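Flonik Werkstattzettel
Ordnung und Pflege

Die Werkbank überlebt auch Sie
Von Hüsnü Kozan
14/10/2026

Meine erste Werkbank war eine Tür. Sie lag auf zwei Böcken, hatte noch das Schlüsselloch, und alles, was kleiner war als eine M6-Mutter, verschwand darin auf Nimmerwiedersehen. Seitdem besitze ich eine richtige Platte aus Buche und eine Reihe von Meinungen dazu, die meine Familie nicht mehr hören möchte. Also schreibe ich sie hier auf.

Leimflecken
Weißleim wischt man feucht ab, solange er noch weiß ist. Das weiß jeder und macht keiner. Für den Rest der Menschheit gibt es den Spachtel: eine alte Ziehklinge, flach angesetzt, Druck mit beiden Daumen. Ist der Klecks dick wie ein Spiegelei, legen Sie einen warmen, nassen Lappen darauf und gehen Kaffee trinken. Danach lässt er sich meistens abschieben. Bleibt eine graue Stelle zurück, ist das vermutlich Eisen aus dem Werkzeug, das mit der Gerbsäure im Holz Bekanntschaft geschlossen hat. Bei Eiche kommt das dauernd vor, bei Buche seltener.

Ölen, aber nicht ertränken
Eine Werkbank ist kein Salat. Dünn auftragen, zwanzig Minuten warten, alles abreiben, was noch glänzt. Wer den Überschuss stehen lässt, bekommt eine klebrige Haut, an der noch im nächsten Frühjahr Sägemehl hängt. Ich nehme das Leinöl von Pluma, weil der Laden um die Ecke nur dieses führt und der Verkäufer mich grüßt. Andere Öle gehen auch.
Die Lappen danach bitte ausgebreitet im Freien trocknen lassen oder in ein verschließbares Metallgefäß mit Wasser legen. Zusammengeknüllt im Mülleimer können sie sich selbst entzünden. Das klingt nach Großvaters Schauergeschichten, stimmt aber.

Kratzer, Dellen und sonstige Lebensläufe
Dellen kommen mit Dampf wieder hoch: feuchtes Baumwolltuch auf die Stelle, Bügeleisen kurz darauf, nachsehen, wiederholen. Fragen Sie vorher, wessen Bügeleisen es ist. Sägeschnitte kommen nicht wieder hoch. Die lernt man zu mögen, oder man hobelt die ganze Platte ab und sägt in der Woche darauf wieder hinein.
Schleifen würde ich nur, wenn etwas absteht. Eine Bank, auf der man vor lauter Politur kein Brett mehr festhalten kann, gehört ins Wohnzimmer.

Wackeln
Bevor Sie einen Bierdeckel unterlegen, ziehen Sie die Schrauben nach. Im Oktober, wenn die Heizung anspringt, schwindet das Holz und jede Verbindung hat plötzlich Luft. Meine Bank steht auf Stellfüßen von Hendriks, die sich mit einem Gabelschlüssel verdrehen lassen, sofern man auf dem Rücken liegt und flucht. Erst die Füße einstellen, dann die Kontermuttern anziehen. Umgekehrt habe ich es auch probiert.
Auf Betonboden hilft eine dünne Gummischeibe unter jedem Fuß. Auf Dielen hilft Geduld.

Die Schublade
Jede Werkbank hat eine Schublade, in der ein Inbusschlüssel, drei tote Batterien und die Anleitung für ein Gerät liegen, das es nicht mehr gibt. In meiner lag bis vor kurzem die Anleitung für einen Stiralus-Exzenterschleifer, in sehr gutem Zustand, da ungelesen. Räumen Sie die Schublade einmal im Jahr aus. Klemmt sie, reiben Sie die Laufleisten mit einer Kerze ein, am besten mit einem Stummel ohne Duft. Mein letzter war Vanille, und man riecht es noch.
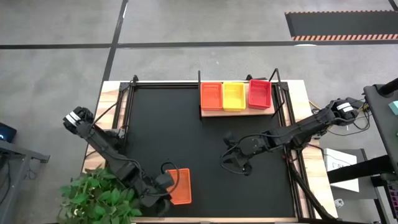
Auflagen sind ein Thema, bei dem ich jahrelang stur war. Holz braucht doch keinen Teppich, habe ich gesagt, und dann die Zange auf die frisch geölte Fläche fallen lassen. Inzwischen liegt bei mir bei allem, was mit Metall oder Elektrik zu tun hat, eine Matte. Sie darf ruhig etwas kleiner sein als die Platte, so wie die schwarze auf dem Tisch im Bild, bei der ringsum noch ein Streifen helles Holz hervorschaut. An so einem Rand setze ich die Zwingen direkt aufs Holz, und zum Ausschütteln bekommt man die Ecken besser zu fassen. Einen Korb für Kleinkram würde ich ebenfalls in einer Farbe kaufen, die sich von der Unterlage abhebt, orange auf schwarz zum Beispiel. Mein eigener ist dunkelgrau, steht auf dunkelgrau, und ich habe ihn heute schon zweimal gesucht. Einmal in der Woche die Matte hochheben und darunter fegen, denn Späne wandern. Feuchte Matten gehören über die Stuhllehne, bis sie durchgetrocknet sind, sonst zieht das Öl Flecken und Sie fangen oben bei den Leimflecken wieder an.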